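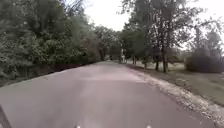

A buyer wrote in January that the old shoulder stone kept rolling onto the pavement after every mowing, and could we please sell something with more bite.

Banholm Shoulder Stone
Sold by Ruvico

Banholm is a crushed, angular stone for the edges of paved paths and narrow roads. The pieces lock together under a plate compactor and hold up to foot traffic, bikes and the odd maintenance truck. It comes in pale beige or mixed gray.

Supplied in: bulk bags, 2000 lb
Minimum order, loose: 15 tons
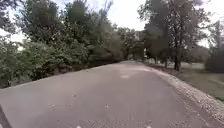 Clear the edge before you spread anything. Cut back the grass and roots, rake out the leaf litter and find out where the asphalt stops. Where low rocks or a stone edging are half under the leaves, as on the left side of this path, trim the overhang first so you can see what you have. Existing edging can stay if it is sound. Loose pieces should be reset – stone spread over them will settle unevenly.
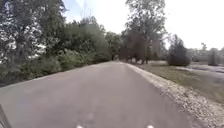

Spread in two thin layers and compact each one. Finish level with the asphalt or slightly below, so that water can run off. Top up low spots after the first winter.

For soft ground, add Boltex fabric underneath. Rolls cover 400 square feet and ship separately.

Item no. 223. Delivery is to the curb only.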